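Narura im Test: ein Schreibtisch fürs kleine Arbeitszimmer

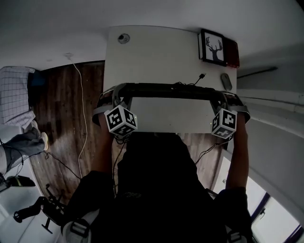 Zuletzt geändert: Juli, 14:20 Uhr

Ich wollte eigentlich nur eine neue Lampe. Dann stand ich bei Karagiannis im Laden, habe den Narura gesehen und war verloren (meine Freundin Mared verdreht heute noch die Augen). Weiß, schlicht, ohne Schubladen, genau so einen Tisch hatte ich für die Nische unterm Fenster im Kopf!

Der Aufbau hat mich 30 Minuten gekostet, allein und mit dem beigelegten Schlüssel. Die Anleitung ist so lala, bei Schritt 6 sind links und rechts vertauscht, also da bitte lieber aufs Bild gucken als auf den Text. Die Schrauben greifen sauber und gewackelt hat danach nichts mehr, auch nicht, wenn ich wie wild tippe.

Zur Platte: Kaffeeränder gehen mit einem feuchten Lappen weg, Kuli leider nur mit viel Geduld. Fingerabdrücke sieht man kaum, Krümel dafür sofort, na ja. Was mich richtig nervt, ist die Kabelführung. Da ist hinten ein einziges Loch, und der dicke Stecker von meinem Monitor passt nicht durch! Ich habe jetzt eine Klemmleiste von Lolla drunter, die kostet 20 Euro extra, und das hätte bei dem Preis ruhig dabei sein dürfen.

Vorher hatte ich den Drumidholm, der war tiefer und hatte eine schönere Kante, hat aber bei jedem Umzug gelitten. Den Narura würde ich wieder kaufen, vier von fünf Sternen. Falls jemand die Variante in Grau hat: Sieht man darauf den Staub auch so schnell? Schreibt mir gern in die Kommentare.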